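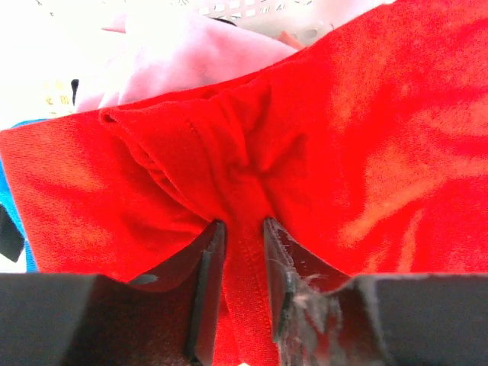
3.2 Drapery and seams in the wax

Cast drapery is usually judged by its large folds, but most of the differences between copies in an edition show up in the narrow places where cloth is gathered or sewn. A seam is stiffer than the cloth beside it and keeps its own line when the cloth is pinched. The double row of stitching on the red knit in Figure 1 is a case of this kind: two close parallel lines running down a strip of fabric held in a narrow gap. Lines this fine are often lost when a wax is touched up by hand, and a finisher who recuts them tends to space them too evenly.

Wednesday, September 4, 2019
By the Plamholm Bronze Study Group

We examined 119 casts of draped figures, of which 70 came from the Cetero foundry and the remainder from Bruteo. All were lost-wax bronzes from numbered editions. Each was checked at the hem, the shoulder and any point where a hand or belt gathers the garment. Casts with heavy green patina were cleaned at the points of inspection only — the owners did not allow more. The Swanson casts described in the previous section were left out, as their molds had been remade in June and could not be compared with the earlier ones.
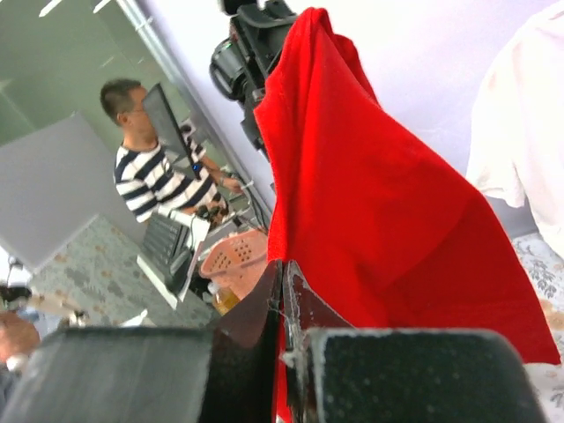 Does a late cast in an edition lose more drapery detail than an early one? The loss depends mainly on the mold. In editions where the rubber was replaced after every 5 waxes, we found no clear difference between first and last copies. Where one mold served the full edition, the hem lines were softer in the later numbers, and in 2 editions they had been recut in the metal.

Recutting is easy to see under side light. The tool leaves a flat-bottomed groove, while a line carried over from the wax has a rounded one. Patina hides this at normal viewing distance, so edition number alone was not used to grade the casts in the next section.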